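Who Builds the Computers When a Robot Has the Boring Job?

214 shares | 9 comments

Somewhere near you there is probably a computer. It might be a big one under a desk or a small one in a school cupboard with a sticker on it saying DO NOT UNPLUG. Before it was a computer, it was a pile of parts, and somebody had to put the pile together.

At the Molico workshop in Gurnport, that somebody used to be Shiyu Tang. She sat at a bench and pressed small parts into small holes. She did this 400 times a day. Then she went home, had her tea, and came back the next morning to do it again.

"I was very good at it," says Shiyu. "I was also very bored. My thumbs were worse off than I was."

What does the robot do?

Now the pressing is done by a robot arm. If you are hoping for a shiny metal person with glowing eyes, I have bad news. It is an arm. It has no head, no legs and no opinions about football.

At the end of the arm is a gripper, which is the robot's version of a hand. Yours has four fingers and a thumb and can play the recorder (badly, if you are like me). The gripper opens and it closes. For this job, that will do.

The parts sit in a holder called a fixture. A fixture is a bit like the tray inside a box of chocolates: every piece has its own place, so the robot doesn't have to hunt for anything. Robots are dreadful at hunting for things. Move a part by the width of a pencil and many of them will carefully pick up a handful of air.

Each part has to go into its place straight. Tip it a little and it jams. Push too hard and something goes crack, and then Sadao Yokoyama, who runs the bench, has to fill in a form. Sadao does not enjoy the form.

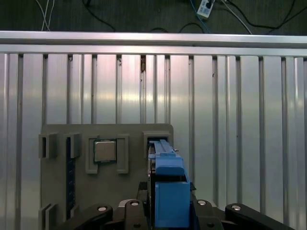

The black gripper has hold of a bright blue plastic part, which is going into a grey holder on the board. The silver-topped square beside it is a processor chip. A chip like that does the thinking in a computer, so it is treated with more respect than most of the staff.

So what happened to Shiyu?

People often ask whether robots take jobs. It is a fair question, and grown-ups argue about it a lot, usually at dinner.

Sometimes the answer is yes. When the arm arrived in October, the workshop needed fewer people pressing parts. Américo Simões, who had the bench next to Shiyu's, decided he would sooner drive the delivery van. He says the van has a better view and a radio.

Shiyu stayed, but her job changed. She now teaches the arm. She shows it where to start, how fast to move and when to stop pushing. When it gets stuck, she works out why. This meant going back to lessons for 60 hours, with homework, and she would like you to know that homework does not get more fun when you are old.

Not everything got better. Shiyu misses chatting over the bench with Américo. The arm is a poor listener.

What can't it do?

Plenty. It can't notice that a box of parts looks a bit odd. It can't tell that a new worker is having a rotten day – or make the tea. And it can't decide what ought to be built in the first place.

Sadao still checks the finished boards himself. He has looked at so many over the years that he can spot a crooked part from across the room, or so he claims, and people have stopped arguing with him.

Something to try

Put on a pair of thick oven gloves and try to fit the lid on a felt-tip pen. Now do it with your eyes shut. Ask someone to move the lid while you aren't looking, and see how far you get.

9 comments | Share this page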